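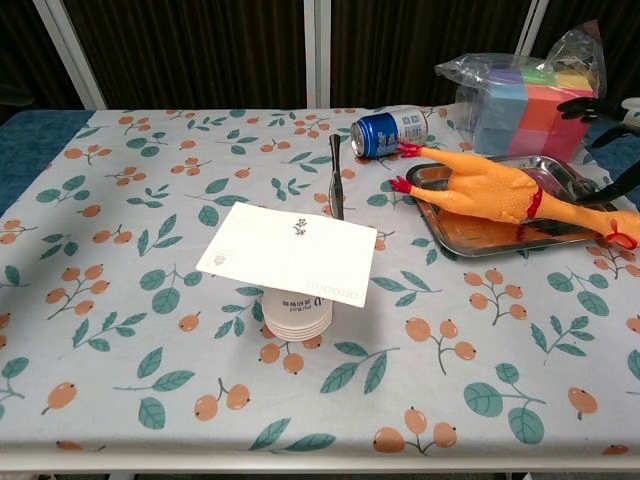 Fig. 1. Postcard laid across upturned paper cups, printed tablecloth underneath.

Week 6 - addresses and sorting (Tsai's half, Poon does rates next time)

Read before class: Yeh chapter on rural delivery, first half only. Skip the tables.

Before codes. Clerk reads the whole address, has to know the district by heart. New clerks took months to train. Streets renamed, villages sharing a name, bad handwriting. Mail for one Brorham going to the other Brorham, see the complaint letters in the packet.

What a code does
- turns a place into a short number
- first digits = big region, last digits = office or route
- reader does not need to know the place at all

Boxes vs. a blank line. Printed boxes make people space out their digits. One digit per box, easier to read by eye and much easier by machine. Position on the card matters too, the sorter looks in one spot. Compare the layouts in the packet, different countries put them in diferent corners.

Plekaren case (main one for the paper)
Town office, one sorting room. 449 street names on the old list. Clerks did some 900 items an hour between them on a good morning. After codes the list was cut to 3 zones and the shelves rebuilt to match. Older clerks kept sorting by street name anyway, for years. Why? Think about who was faster in the first winter.

Prandum case, short. Codes assigned, public ignored them. Posters, then school lessons, then a surcharge. The surcharge was droped by October.

Terms: inward sort, outward sort, dead letter, route, walk

For discussion
Who gets to draw the zones? What happens to a neighborhood split down the middle? Insurance and shop delivery using postal zones later on, nobody planned that.

Response paper: 300 words, one case only, to Cheuk-hei Poon by noon. Paper copy please.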